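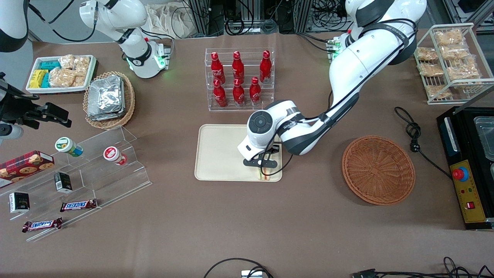 Counter Stock

The instruction sheet for the Indale counter ran to two pages and had been written by someone who disliked commas. Sólveig Vigfúsdóttir read it twice standing up and once sitting on the step stool. The heading was Handover Procedure. Under it, in a smaller type, was the line: the outgoing person shall leave the counter in the condition in which the incoming person would wish to find it.

She was the incoming person. The outgoing person had gone at noon and left a key in an envelope.

Item one was the drinks. The rack was clear acrylic, two tiers, three bottles to a tier, and the sheet required it to be full at opening and at handover. Six bottles of Coca-Cola stood in it, upright, caps on. She wrote 6 in the box. The box beside it was for the shortfall and she put a stroke through it, as the sheet directed.

Item two was the bagged snacks. These lived on the white wire rack, in clear bags, golden and fried. The sheet called them "the fried line". She took each bag off its tier, looked at it, and put it back in its place. Seven. The previous entry, in blue ink, also said seven. The entry before that said nine, and the one before that said nine, and somebody had drawn a small bracket joining the two nines and written "see S." in the margin.

There was no S. on the staff list. There was her, but the entry dated from before she had applied.

She made a note of it on the back of the sheet and moved on to item three, the tray of packets. Yellow and teal wrappers to the left, clear bags of crackers to the right. The sheet specified left and right and did not say as seen from which side of the counter. She stood on the customer's side and found the arrangement reversed. She went back round and found it correct. She ticked it.

Item four was the basket. The basket was round, woven, a reddish brown, and empty. Under "contents" the outgoing person had written "none", and under "purpose" had also written "none". Earlier people had been more forthcoming. One had put "bread?". One had put "Stougaard's", with no verb. Stougaard was the firm that had supplied the shelving and, before the shelving, the building's doors, and it did not sell baskets. Sólveig turned the thing over. There was nothing on the underside except the end of a cane tucked back into the weave, a tidy repair, in a slightly different shade.

She wrote "none" and "none".

Item five was the cooker. It was to be left unplugged, with the flex coiled on the cloth and the plug in the middle of the coil. She approved of this. A flex wound tight round a machine will crack at the bend in a year or two, and she had thrown away enough of them in her last post, at Waltel, to have views. The container was in its well. The red button on the front was for emergencies and the sheet said, in capitals, that it was not an off switch. Somebody had evidently used it as one.

Item six was the sandwich.

She read item six again. It said: one (1) sandwich, small, green filling, on the beige tray, lower right corner. To be present at handover. Not for sale.

The sandwich was present. It sat in the lower right corner of the tray with a pale edge of bread towards her. It had a line of its own in the ledger, and the line went back 131 entries, each with a tick and a set of initials. Under "condition" every one of them said "fresh".

Sólveig had worked with stock for nineteen years, and had dealt in that time with missing pallets, double pallets and a consignment of lampshades that arrived every December addressed to a school. She knew that a fresh item with 131 entries was being replaced. The question was by whom, and out of what budget. She turned to the purchases. Bread was not on them. Nor was anything green.

She went through the waste sheet next. A sandwich replaced is a sandwich removed, and a removed sandwich has to be entered under food, by weight. The food column was blank all the way down. The total at the foot was also blank, signed for, and countersigned.

At ten past four she rang the number for the area office. It was answered by a man who gave the name of the firm, Markix, and not his own.

"It's the Indale counter," she said. "I have a query on item six."

"Is it there?"

"Yes."

"Lower right?"

"Yes."

"Then tick it," said the man.

"It isn't on the purchases."

She heard him turn over some paper. It went on for longer than two pages would account for.

"It wouldn't be," he said. "It's on the handover."

"Who makes it?"

"What does your sheet say?"

"It doesn't say."

"No," he agreed. "Mine neither. What have you got for the fried line?"

"Seven."

"Seven's right. It was nine." He paused, and she could hear him writing. "Two were taken in settlement. You'll have seen the note. Put your initials by it and it's closed."

"Settlement of what?"

But he had already thanked her, in the tone of a man filling in the last box on a form, and the line went quiet.

She sat on the step stool with the ledger open on her knee. The blue bracket was still there, and the two words in the margin. She compared the S with the S she had written on her own application, of which she had kept a copy in her bag. They were both made in one stroke, with the tail brought back underneath. A good many people make an S like that.

She initialled the margin. Then she drew a fresh line beneath the last entry and wrote the date and the time. In the first column she put a tick. In the second she put her initials again, in full this time, so there could be no confusion later.

The third column was condition. She leaned over the tray and looked at the bread for a while, and at the green along its edge. Then she went and washed her hands, dried them on the paper towel, and looked in the cupboard under the sink, where the sheet said there was nothing kept.

There was a bread knife, a board, and half a loaf.

She came back and wrote "fresh".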